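Weekend Sign Painting Course at Mekonnen Hall: Call for Participants

Have you ever stopped in front of an old shop window just to look at the lettering? Then we would love to hear from you! The Calinel Lettering Project is looking for 20 people to join our free sign painting course this fall, and you don't need to have held a brush before. If you can write your name and sit still for an hour, you can learn this.

The course grew out of the work Berhanu Negussie did on the old storefronts along Zisley Street, where he repainted the bakery, the shoe repair and both barbers by hand. People kept stopping to ask how he did it, and after a while he started handing them a brush. Last winter's group went on to letter the menu for the hall kitchen and a very handsome pair of doors for the bike shop (go and see them if you're passing, the drop shadow on the R is worth the walk).

What you'll be doing

We meet on Saturday mornings from 9:30 to 12:30, ten sessions in all, with the last one in the first week of December. The first three weeks are all strokes - verticals, curves, and then more curves. It sounds dull and it really isn't. After that we move on to a plain block alphabet, a casual brush script, spacing, layout, and how to snap a chalk line without getting it all over your shirt. Each person finishes with one sign of their own, up to 40 inches wide, and you choose the words.

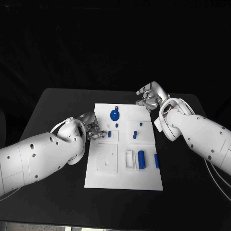 A white board on a black tabletop.

Abrehet Gidey teaches the first half of the course and Berhanu the second. Abrehet learned script lettering painting fruit trucks with her uncle and she is wonderful with nervous beginners. Hiyori Mizuno will come in for two mornings on gold leaf, which everybody asks about. You will get leaf in your hair.

Who we're looking for

Anyone 16 or over who lives in the Calinel area. We'd especially like to hear from people who have never taken an art class, people who run a small shop or stall and want to make their own signs, and people who can letter in a script other than the Latin one. Last time we had some beautiful Amharic work on the wall by week six and we want more of it.

Left-handers, please don't be put off. Vidar Vik, who helps out most Saturdays, is left-handed and will show you how he sets up his mahlstick.

We do ask that you can make at least eight of the ten sessions. The work builds from week to week and it's hard to catch up once you've missed the curves.

What we provide

Brushes, practice paper, enamel paint, a primed board for your final sign, coffee and something to eat at 11. You get to keep your number 6 quill. Please wear old clothes and closed shoes. We paint with the windows open, so a sweater is a good idea later in the season.

The hall has step-free access from the parking lot side, and the tables can be raised or lowered. If you need anything else in order to take part, tell us in your application and we'll talk it over.

How to apply

Send us half a page, or a voice message if you'd prefer, telling us about a sign you like and what you'd want to paint. A photo of the sign is welcome but not required. We aren't looking for fancy writing or a portfolio, so please don't send one.

Drop your half page in the box by the front desk at Mekonnen Hall, 37 Zisley Street, or leave it with Eldana Woldemariam in the hall office, open weekdays from 10 to 4. Eldana can also answer questions about dates and access, and will give you the number for voice messages. Everyone who applies will get a reply, and if we run out of places we'll keep your name for the spring group.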